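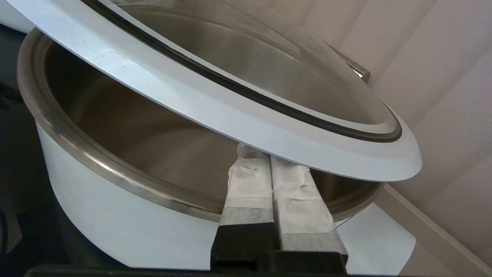
# Finger wraps on the kitchen cell: how are you all doing yours?

**santeri_sj**

Okay so I've been looking after the arm on our kitchen cell since May (it's a Donik with the stock two-finger gripper) and the thing that eats most of my time is the stupid finger wraps. I love everything else about this machine! But the bare black plastic slides on anything glossy, and the job is lids and pots all day, so we wrap. Paper layer first for some squish, tape over it, overlap by half a width, done.

Except it's never done. I get some 147 lid cycles out of a set before the tips start to fray, and once a flap sticks up it catches the lid rim and I get a bad lift. Then I'm cutting tape off with nail scissors again. What is everyone else using? And do you rewrap both fingers or only the ugly one?

**radek_k**

Both. Always both. If you redo one finger it ends up thicker than the other, and your closed position is off before you've lifted anything. I chased that for a whole evening once, thinking it was the encoder.

Also, why paper at all? It shreds. Cloth tape straight on the plastic, two layers, and I get 700 cycles easy.

**santeri_sj**

I tried cloth tape with no padding and hated it, the lids skated around like crazy. Maybe my tape was junk? Our lids have a wide smooth rim and you only get a small patch of contact when you're pushing up from underneath. The soft layer really helps there.

Here's the setup I'm talking about, glass cooktop and all: 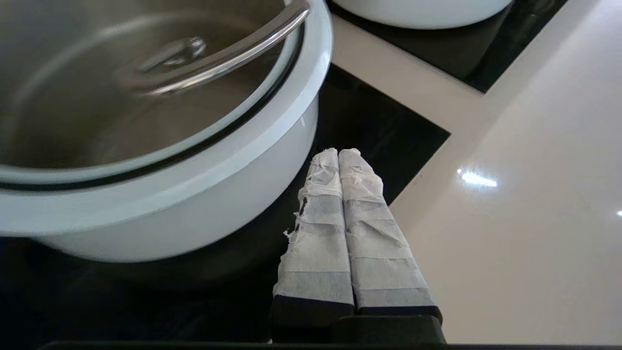
*Lid on, fingers down by the side of the pot. Look how chewed up the left one is.*

**hussam.h**

Oh wow, yeah, that left one is ready for the trash lol. I'd say you're both a little bit right. Paper is fine as padding, but the tape has to go all the way over the tip and come down the back side. If you stop at the tip you leave an open edge, and the open edge is what goes first. Fold it over like you're wrapping the end of a present.

I do mine with the gripper open all the way and the arm parked, then close it slowly at low force and check that the tips meet evenly.

**radek_k**

Low force is right, but please re-zero the gripper after you wrap, don't just eyeball it. Every layer changes where "closed" is. I've seen people write a fixed offset into the config and then wonder why it drifts a week later when the padding has squashed down.

**hussam.h**

I've used a fixed offset for ages and it's been fine. Squash happens in the first few cycles, so I run 14 empty closes and *then* set it. Re-zeroing after every single wrap is overkill if you always use the same number of turns.

**radek_k**

"Always the same number of turns" is carrying a lot of weight in that sentence. Not everybody wraps like you do.

**santeri_sj**

Ha, I definitely don't wrap like that. Mine come out different every time, and the right one always ends up wrinkly because I'm reaching around the wrist to get at it. So I guess I'm on team re-zero.

One more thing. I've been tipping the wrist back so the fingers point up at the ceiling when I check them, and it's so much easier on the neck than crouching at the counter. Recommended!

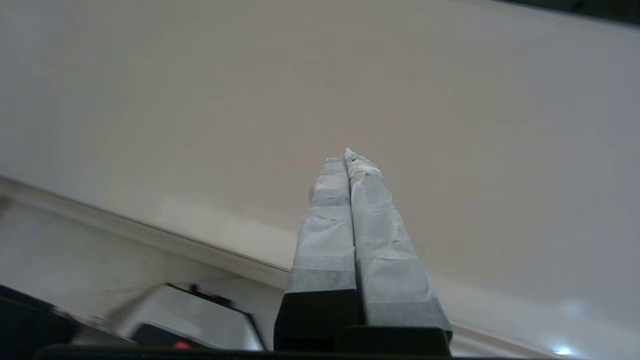 **venla_t**

Do you have to kill the power to the arm before you rewrap the fingers?

**radek_k**

Press the e-stop and wait for the brakes to engage before your hands go anywhere near it, every time, even for one strip of tape. A full power-down is what our site rules ask for when the fingers come off the base, so check what yours say too.

**venla_t**

Thanks! Ours is a Karppinen arm and the manual only talks about changing fingers, nothing about wrapping them. I'll stick a note on the controller.

**sugeng_p**

Jumping in to be annoying: have you looked at silicone sleeves? We got a set from Skorenano and stopped wrapping completely. You slide them on, add one zip tie at the bottom, and wipe them down when they get greasy. They do make the tips fatter, so if you need to get into a tight gap between a lid and a pot rim you may not love them.

**santeri_sj**

Fatter is a problem for me, the gap under the lid edge is tight as it is. But I'm curious enough to try one pair. How thick are we talking?

**sugeng_p**

Couldn't tell you offhand, I'd have to take one off and measure. Thicker than your wraps look, for sure. I'll check when I'm back at the cell.

**santeri_sj**

Please do! Meanwhile I redid both fingers this afternoon, tape folded over the tips the way hussam said, scissors put away, gripper re-zeroed like radek said. I'm 16 lids in and no flaps yet. I'll post again when the first one lets go.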